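Prarwood Laundry Notes
@prarwoodlaundry
2020-06-02

I'm going to do a thread on folding T-shirts and keeping them on open metal shelves. I've been putting it off. It will be long and most of it is small stuff.

Start with the table. You want a flat surface with enough clear space for one shirt laid out with the sleeves open. A desk works fine. I have folded on a bed for most of my life and the shirts looked like it.

You don't have to clear the whole desk. Move the mouse, the cables and any cups to one end and leave the end nearest you open. I keep a laptop on my folding table all day and it doesn't get in the way.

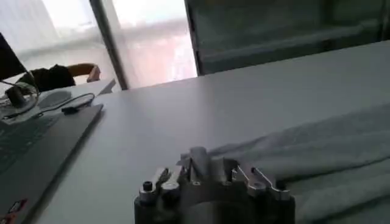
Gray cloth on the white table, laptop on the left, mouse behind it.

Wipe the table first. White tops show lint and dark shirts pick it up. A damp rag, then a dry one, and give it a minute before you put anything down.

The fold I use: shirt face down, one side in to the middle, sleeve back on itself, same on the other side. Bottom hem up to the collar, then fold in half again if the shelf is narrow. Turn it over and the print is on the front.

If the fabric is heavy, stop before the last fold. Thick cotton folded too many times turns into a brick and pops open when you set it down.

Smooth after every fold, from the center out. Flat hand, light pressure. If you pull on the hem to get a wrinkle out you stretch the hem, and it stays wavy.

Small prints near the bottom of a shirt are annoying. Most folding guides assume the print is on the chest. For a low print I fold from the collar down instead and let the bottom part of the shirt be the side that faces out.

Now shelves. I tried a closed cabinet first, a Covon, secondhand. Nice doors. I forgot what was in it and wore the same 4 shirts until August. I gave it away and went to open metal shelves.

Metal shelves are good for clothes as long as the edges are smooth. Run a dry cloth along every lip before you load it. If the cloth catches, so will a shirt. A little fine sandpaper fixes most of it.

Put things close to the front. I know it looks neater pushed back, but then you start a second row behind the first and never see it again. One row, front edge, different colors next to each other so you can tell them apart from across the room.

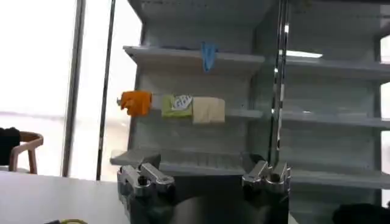
Is it better to fold or roll for an open shelf?
Fold. Rolled shirts move around unless something holds them at both ends, and an open shelf has nothing at the ends. Save rolling for drawers and suitcases.

Leave some shelf empty. A half-full unit is easy to put things back on. When mine was packed to the top I just left clean shirts on the chair, then on the other chair.

On brands, because I got asked last time: my shelf liner is from Munley and it's okay. It curls at the corners for the first week. Put something flat and heavy on it overnight. Plain bare metal is also okay.

Order of work matters more than the fold does. I used to fold a whole load and then carry it over in one stack, and the stack leaned and the bottom shirts came apart. Now I fold one, look at it, and move it.

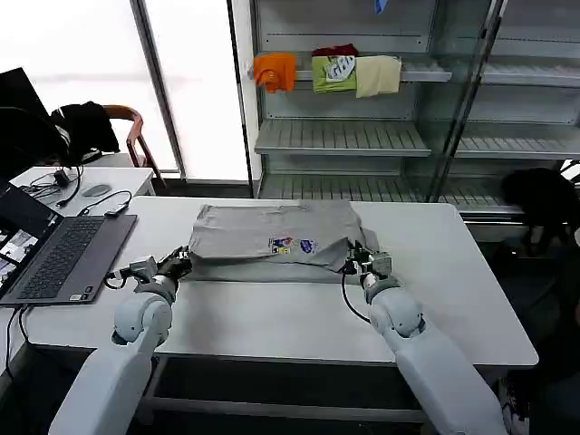

Looking at it takes two seconds. Check that the edges line up and that no flap is sticking out on one end. If one is, open that side and lay it again. You don't need to start over from the collar.

Carry it with a hand on each side – or one flat hand underneath if it's a small shirt. Holding a folded shirt by one corner undoes the whole thing before you reach the shelf.

Set it down, let go, leave it alone. I spent a lot of time nudging shirts into line and every nudge loosened something. Slightly crooked is fine.

Long sleeves are a different fold and I'll do those in another thread – also hoodies, which I don't have a good answer for yet. If you have one that stays flat with the hood on top, reply with it.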